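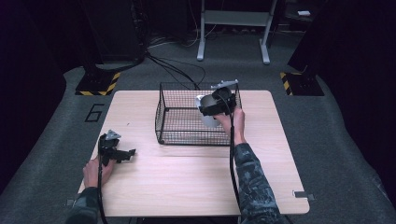 December, notebook entry, started 4:15 pm
Entered by Eugeniusz Sadowski

Plan for this session was the pick-and-place task for the Skirkley round, hand-held grippers only, no arm. Bogdan Urbańczyk on the laptop, me on the grippers for the first half, then swap. The students come in after their last class, so we wanted the recording side settled before they got hold of anything.

Task as written in the rules: one object starts in an open-top container, gets lifted out, placed on the table, and goes back in. Both grippers have to be held for the whole run, even if only one does the work. We read that last line wrong in our practice runs and put the left one down between moves. Those runs are no good for training and I have moved them to the "discard" folder. Please don't delete them yet. Bogdan wants to use them to test the filter script.

Setup notes

Checked both grippers for play in the jaws before starting. Right one is fine. Left one has a little side-to-side movement at the tip when it is fully open, same as last time. It goes away when it closes on something. Not fixing it before the round, but whoever takes it apart next should look at the pivot screw first.

Cable routing is still the worst part. If the cable is under your wrist it pulls the gripper down and you start correcting for it without noticing. Best so far is to let it hang straight and stand close to the table. Bogdan tried clipping it to his sleeve and it was worse, every elbow movement went into the tip.

Logging at 24 frames per second from the Drindell box. We tried a higher rate and the timestamps between left and right drifted apart over a long run. At 24 they stay together. I would like to know why, but that is a job for January.

Runs

First batch, me. Object lifted from the right half of the basket each time. The wire mesh is a bother because the jaw tips can catch on the rim if you come in at an angle. Going straight down works. Going in with the jaws already wide open does not, there isn't room on the wall side. I started opening them to a bit more than the width of the object before going in and the catches stopped.

Second batch, Bogdan. He is faster than I am but he lets go early. In two of his runs the object tipped over after release. I kept both, marked "tip" in the notes column. The model should see what a bad release looks like as long as it is labeled. We disagree on this. Bogdan says to keep the training set clean and put the bad ones only in the test set. Left it open, the students can vote on it.

Total kept from both batches: 11. That is low for the time we spent, but most of the loss was in the first half hour while we were sorting out the time sync.

Sync problem, so it is written down somewhere

Left gripper stream started late against the right one. The start command goes to both, but the left port wakes up slower. Bogdan measured the gap at 750 milliseconds on a cold start and next to nothing on a second start right after. So the workaround is: start, stop, start again, and only count the second one. He put this in the launch script, so you should not have to do it by hand. If you see two short beeps, that is the dummy start. Wait for the long one before you move.

Anybody who recorded before this change should check the first second of their files. If the left jaw opening is a flat line at the beginning and then jumps, the run was hit. It can be saved by shifting the left stream, but only if the start was cold, and we did not write down which ones were. From now on there is a column for it.

Student session

They came in at 5. Split into pairs, one holding the grippers and one reading the steps out loud. Reading out loud helped more than I expected. The ones who did it without a reader went too fast and skipped the pause after the lift. The pause is in the rules (gripper still, object clear of the rim) and the judges look for it in the log.

Common mistakes, for the next briefing:

- Squeezing the handle all the way. The object gets held fine at about half. Full squeeze makes it turn in the jaws.
- Looking at the laptop during the run.
- Left hand wandering. It should rest low by the front of the table with the jaws open and stay there until it is needed.
- Talking to the reader in the middle of a step, then losing the place.

One pair asked if they could use the left hand to steady the basket. The rules don't forbid it. I told them to try it and the runs looked good, so it may be worth making that our standard method. The log will show more left-hand motion, and the model may then expect it every time. Needs a small comparison, same person, same object, with and without.

Another question was about left-handed students. At the moment the labels in the software are fixed, right is always the picking hand. Bogdan thinks it is a one-line change in the config. I have heard that before, but he is usually right about config.

Model side

Trained overnight on last week's set using the Proltivska starter code. Loss went down as it should, but playback on the simulated arm closes the jaws too early, before the tip is down in the basket. My guess is the sync problem again, as those files were all recorded before the fix. Not worth tuning anything until we retrain on clean runs. The Ķēniņš notebook has a plotting cell that puts jaw opening and tip height on the same axis. Use that one, ours is slower and the labels are wrong.

To do

- Retrain with only the kept runs from this session, then with the students' runs added. Compare.
- Add the cold start column to the sheet (Bogdan).
- Pivot screw, left gripper.
- Print the step cards bigger. The readers were holding them up to their faces.
- Ask Skirkley if the container can be turned between attempts. The rules say "fixed position" and don't mention direction.
- Decide on the tipped runs.

Packed up at 6:50. Files are copied to the shared drive and the second copy is on the Drindell box. Spare cable is in the top drawer, the one with the tape on it is the bad one and should not go back on a gripper.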